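Kimau Cloth - pick and place software for two-arm garment handling

Release 12, updated Aug 13, 2018

Overview

Kimau Cloth is the software layer between your cameras and your arm controller. Finds cloth, picks a grasp point, plans both arms so they don't hit each other, logs the lot. Made for piles. T-shirts, jackets, knits, whatever ends up in a heap on the floor of a cell.

Runs on one ordinary workstation. No cloud account. Works with two wrist cameras plus one fixed overview camera, or with the wrist cameras alone if you can live with slower planning.

What it does

Splitting a pile. Most segmentation tools were trained on things with edges that stay put. Cloth doesn't do that. Kimau Cloth groups pixels by color, weave texture and shine together, so a matte knit and a slick jacket get seperate labels even when one is shoved under the other. Zippers, hems and ribbed bands are tagged as features and can be set to "prefer", "avoid" or "ignore" per job. 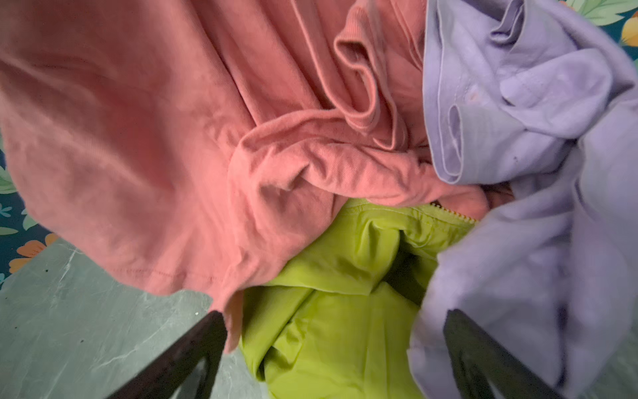 Wrist view, three garments. Zipper on the green one sits right where they meet - default setting for zippers is "avoid".

Grasp scoring. Every candidate fold gets a score from 0 to 1. Ridge height, how much cloth is likely to come along, clearance for both fingers, distance to the wall. Weights are in a plain text file, change them and reload, no restart needed. Start with the supplied knit profile and go from there.

Busy backgrounds. Learn the empty cell once, then the background model holds. Patterned walls, veined floors, fine. It masks by position as well as color, so a pink flower on the wall does not get offered as a pink shirt. If you move the camera, relearn. If you move the cell, relearn. Takes one button and a cleared floor.

Corner mode. Switches on by itself when cloth is within finger width of a wall. Approach angle gets steeper, closing speed drops, and the planner leaves a strip of floor free for the outside finger. Can be turned off (Settings > Planner > Corner) but we would leave it on.
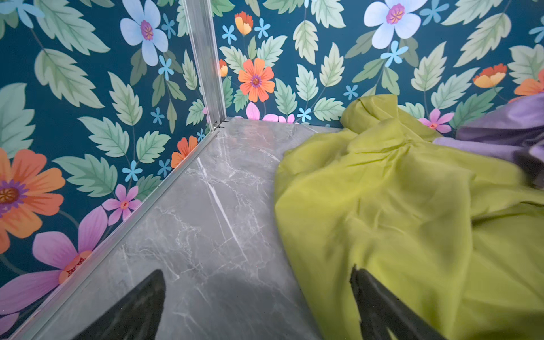

Rosalía Cantero wrote in to say corner mode was too careful in release 11, her arm kept backing off from the wall and trying again from the same side. She asked for a retry limit she could set herself.

Done. Retry limit is now under Planner, default is 2. After that the pick is passed to the other arm, or the cloth gets marked "leave for later" and the planner moves on.

Two-arm planning. Both arms share one timeline. Arm A holds, arm B waits or works somewhere else in the cell, your choice. Shared zones are drawn by hand in the editor with the mouse. Cable sweep is now part of the collision model - give it cable length and the mount point and it keeps a bubble around the loop. That was the most asked for item on the list, thanks to Hugo Villalobos at Bokstead for pushing on it.

Hold check. Once the fingers close, the wrist camera compares cloth in the grip against cloth left on the floor.
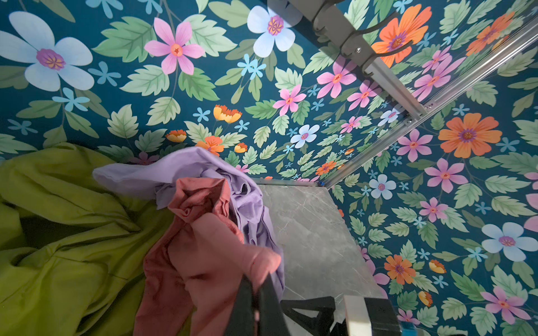 Result comes back as one of three states: held, slipping, dragging a neighbor. The last one is the tricky one. When two pieces overlap the software watches whether the second mask moves with the first, and if so it lowers, opens, and picks a new fold further from the overlap. Threshold is adjustable. Set it too tight and it will fuss over every bit of touching fabric.

Job logging. Each run is saved with joint positions, masks, scores and all camera streams on one clock. Scrub back to any pick and see what the planner was choosing between. Exports to CSV plus video. The sample job in the download has 367 picks in it so you have something to open before your own cell is up. 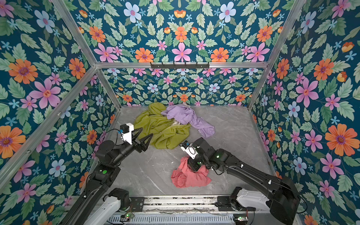
Overview camera, both arms in the shared cell. Right on the coral cloth, left open, pointing toward the yellow-green one.

What you need

Two arms with position control and a gripper you can command by width
Wrist camera per arm, color
Fixed camera, optional but recomended
Workstation with a recent graphics card
Wired network to the arm controller, not wireless

Whats in the download

Planner, mask editor, zone editor, log viewer
Profiles: knit, woven, mixed pile
Sample job
Setup guide, PDF

Known issues in this release

Off-white cloth on a light floor can lose its edge under strong overhead light. Lower exposure, or use the overview camera for the first mask.
Zone editor forgets the last undo if you switch arms in the middle of drawing.
Log viewer slow to open on very long jobs. Split them.
Error 1141 at startup means the clocks on the cameras don't match. Unplug, replug, start again. Fix coming.

Licensing

Per workstation, any number of arms. Schools and labs get the same build at the lower rate. Trial is full function, log export turned off.

Orders and setup questions: Lama Awwad, Comville office. Ask for the current price sheet. Existing customers, release 12 is in your download area already - keep your old weights file, it still loads.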